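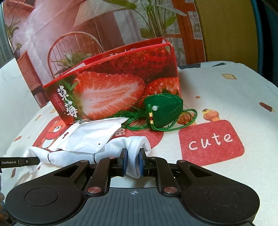 4.2 Handling rules for soft and banded items

The Kolono protocol divides household objects into rigid, hinged and soft classes, and sets separate rules for each. The soft class proved the hardest to write. In the first draft, adopted in April, operators were told only to "grasp securely and release cleanly." Reviewers at the Daltach site found that this wording allowed too many different grasps to be logged under one label, and the draft was withdrawn after 685 recordings had been checked.

The revised rule names three things that an operator must settle before closing the fingers: the part of the item to be held, the direction of approach, and the role of the second hand. For rolled textiles, the grasp is taken on the material itself. Bands, ties and cords are not to be used as handles unless the task card calls for their removal. Figure 4 shows a grasp of this type, with the blue pads closed on a folded end of a white cloth roll that is held by two black bands. A finger of a second gripper touches the flared end at the left.

Where two grippers are in use, the protocol requires that one be named as the lead in the task card. The lead may move the item; the other may steady it, but should not pull against the lead. Tanko Mohammed, who drafted this clause, had first proposed a fixed assignment by side. The Honby operators objected that a fixed side forced awkward reaches on left-handed staff, and the clause now leaves the choice to the card.

Neighboring items are treated as part of the working area. Boxes, packets and ornaments may remain on the table during a soft-class task, and their positions may vary between recordings. An operator who moves one of them by accident should finish the motion, open the fingers, and mark the recording as disturbed. Disturbed recordings are kept in the set under their own label.

Each operator completes 28 supervised trials before working alone. The Engelbrecht annex sets a further review at 3000 recordings per site, when a second reader checks a sample of 70 against the task cards. Disagreements over the held part of an item are entered separately from disagreements over the outcome.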